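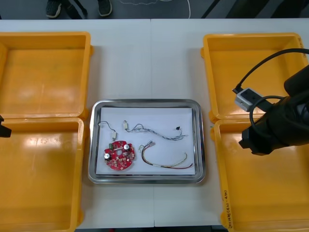
Pundico Two-Arm Sorting Cell
Set-up Guide
Section 4: Laying out the table and teaching the first sort

4.1 Before you start

Complete Section 3 (Mounting and power) before carrying out any step in this section. Both arms must be bolted down, homed and showing a steady green status in Gristska, the control software supplied with the cell. If either arm reports a homing fault, return to 3.6.

You will need:
Four sorting bins
One parts tray with a paper liner
The overhead camera, already fixed to its post
A set of sample parts of the kind you intend to sort

CAUTION: Press the stop button before reaching over the table. Pausing a routine in Gristska does not remove power from the joints.

4.2 Placing the bins and tray

1. Place two bins on the left of the table and two on the right, with the rims of each pair touching. Leave a clear strip down the middle for the tray.

2. Push each pair outwards until it meets the side stops. The arms pass over the bins on their way to the tray, so a bin that stands proud of its neighbour may be struck by the wrist.

3. Set the tray in the middle strip, between the two pairs. A steel tray such as the one supplied must be used with a liner.

4. Lay one sheet of plain white paper flat in the bottom of the tray. Replace it when it is creased or marked.

5. In Gristska, open Layout and select Four Bins, Centre Tray. Check that the outline on the screen matches the rims of the bins and the tray. Drag the corners if it does not.

Note: Glossy bins reflect ceiling lights. Reflections inside the bins do not affect picking, but they can cause a false "bin occupied" warning. Set Bin Glare to High if the warning appears with all four bins empty.

Note: Handwriting on a bin rim is ignored by the software. Bins are known by their position only. If you label bins by hand, keep them in the same positions from one shift to the next.

4.3 Checking the wrist camera

1. Jog the right arm to the Hover position, with the gripper pointing down towards the tray.

2. Check the camera cable. It should rise from the module in a free arc and must not pull tight at any point in the travel.

3. Turn the wrist slowly through its full range at 20 per cent speed. Watch the cable at the side of the wrist for snagging.

4. Repeat for the left arm.

CAUTION: Do not tie the camera cable to the gripper. Error 129 (camera link lost) is most often caused by a cable tied too close to the fingers.

4.4 Laying out sample parts

The cell can be taught circuit boards, loose connectors and short wire harnesses. Harnesses are the hardest to teach and should be laid out with care the first time.

1. Place the circuit board flat, component side up. Keep tall parts such as capacitors clear of the line along which the fingers will close.

2. Lay each harness on the liner so that its connectors can be seen from above. Wires may curve, but they should not cross another harness or the board.

3. Leave enough space around every part for the open fingers.

4. Press Capture. Gristska draws a coloured line around each part it has found.

5. If two parts share one line, move them apart and press Capture again. If a harness is split into several parts, select all the pieces and press Join.

Note: Thin dark leads lying close to a board are often taken as part of it. Move them further away or mark them by hand with the Split tool.

4.5 Teaching the pick

1. Select a part on the screen and choose a grip point. For a harness, use the connector body. Do not grip loose strands.

2. Choose the destination bin.

3. Set the grip force. Start at 2 for harnesses and raise it one step at a time only if the part slips.

4. Press Try Once and keep clear of the table. The arm makes a single pick at reduced speed and then returns to Hover.

5. Save the routine when the part has been released in the correct bin.

If no pick is confirmed within 60 seconds, the cell stops and both arms hold position. Press Reset, check the tray and repeat from step 1.

Continue to Section 5 (Running a batch).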